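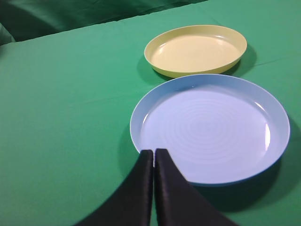
Gemela is the table linen line of Vasconcelos, made for restaurants, canteens and families who wash their cloths often. The fabric is woven in our own mill and dyed before weaving, so the color goes through the whole thread. Green is the shade our customers order most. It goes well with simple plates in light tones, for example a pale yellow one and a light blue one, and also with plain white. The cloth is smooth to the touch and it keeps a few faint creases after folding, as every woven cloth does. If you want it completely flat, iron it while it is still a little damp.

Fabric and weight
The Gemela cloth weighs 208 grams per square meter. This is a middle weight: heavy enough to fall straight at the sides, and light enough to dry overnight on an indoor rack. The composition is half cotton and half polyester. We tried a version with more cotton, but it lost its shape at the hem after repeated washing, and we stopped producing it.

Sizes
Square, for four people: 140 x 140 cm
Rectangular, for six people: 140 x 200 cm
Rectangular, for eight people: 140 x 260 cm
Round: 160 cm across
By the roll: 150 cm wide, cut to the length you need

All cut sizes are measured after the first wash in our workshop. Please allow a difference of up to 2 cm. For the usual drop, measure your table and add 25 cm on each side.

Colors
Green, sand, brick, dark blue, gray and white. Dark blue is available again from November. Colors on a screen are never exact — please ask for a swatch card before a large order. The card has nine swatches, which are the six Gemela colors and three from the heavier Skondov line.

Washing
Wash at 60 degrees with similar colors. Do not use chlorine bleach on the colored cloths. Oil and tomato sauce should be treated with liquid soap before the cloth goes into the machine. Tumble drying is possible at low heat. Iron on the back side at medium temperature.

Hems and corners
The hem is 3 cm, folded twice, with mitered corners. A narrow hem of 1 cm can be ordered for the round cloth only. Embroidery of a name or a small logo is made in one corner, in one thread color.

Orders
Single cloths are sold in our shop and by mail. For hotels and canteens, Adalberto Leite prepares the offer and can hold fabric from one dye lot for your later orders. Rolls are sent by Skestard, with delivery before 5 in the afternoon.

Goes with
Gemela napkins, 45 x 45 cm, sold in packs of six
Skondov table felt, to put under the cloth
Clips for outdoor tables, steel, set of four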